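Hand Sewing Evening at Nodness Brings In 200 Christmas Stockings

24/12/2023

The sewing room of the Nodness craft center closed its Christmas season this week with a full table of finished stockings. The group there has been sewing since June, and the last pieces were hemmed, pressed and packed in time for the holiday. All 200 stockings go to families in the Zoltov district.

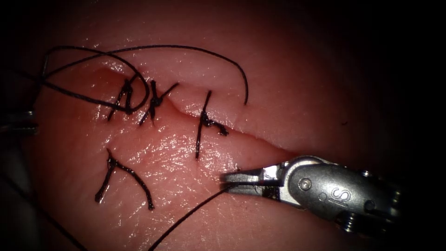
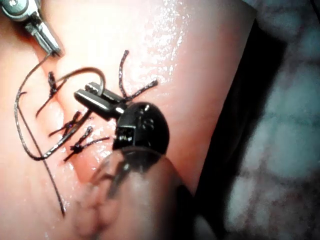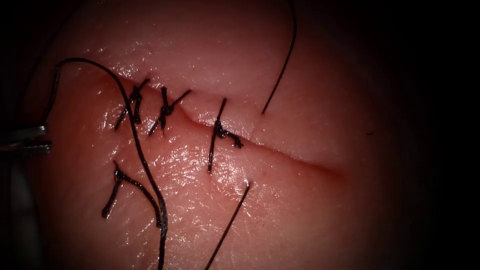
Dark thread knots tied along a cut in a pink pad.

The stocking drive is now in its second year. The first one was small and used only what people had at home, mostly old curtains and flannel shirts. This time the fabric shop Konstantinidis gave the center its end-of-roll cottons, and the members could choose between plain red, a green check and a print with small white stars. The star print was finished first. Many people asked for it after it was gone, and the shop has promised to look if one more roll can be found for next year.

Every stocking is made from the same pattern, which the center calls Hondorano. It has a wide top, a rounded heel and a lining in one piece, so a beginner can finish it in two evenings. The pattern needs 40 centimeters of outer fabric and the same of lining. The cuff can be turned down or left straight. Some members added rickrack or a button, and one table worked only on patchwork fronts made from scraps.

The center has six sewing machines, and on busy evenings this was not enough. For this reason a part of the work was moved to hand sewing. The cuffs and the hanging loops were sewn by hand at the long table near the window, with double thread and a small backstitch. Several members said they came to like this part the most, as it is quiet and one can talk while doing it. A few of the newer ones had never before sewn anything by hand except a button.

There were also difficulties. In the first weeks the heel seam was often pulled, and the stocking did not lie flat after turning. The solution was to clip the curve closer to the stitching and to press the seam before turning, with a rolled towel inside. A note about it was put on the wall and it was later added to the printed pattern. The loops were a second problem. Ribbon loops came loose when the stocking was filled with something heavy, so they were changed to folded cotton tape, caught in the side seam and sewn over two times.

The center also kept a count of all pieces made in the sewing room during the year. Together with the napkins, the gift bags and the tree ornaments, it comes to 2391. Most of them are ornaments, which are small and quick and use up the felt left from other projects. The gift bags were sold at the winter market in Nodness, and the money will pay for new needles, thread and the repair of the oldest machine.

The Hondorano pattern is free for everyone who wants to sew it at home. Paper copies are in the box by the entrance of the center, and the shop Konstantinidis keeps some at the counter. Please check the size of the test square before cutting, because one of the earlier printings came out too small. The corrected copies have a star in the upper corner.

The sewing room is closed over the holidays and opens again in January with a class in simple mending. Members who still have borrowed scissors or pattern weights at home are asked to bring them back by then. Places in the mending class are given in the order of signing up, and the list hangs next to the ironing boards.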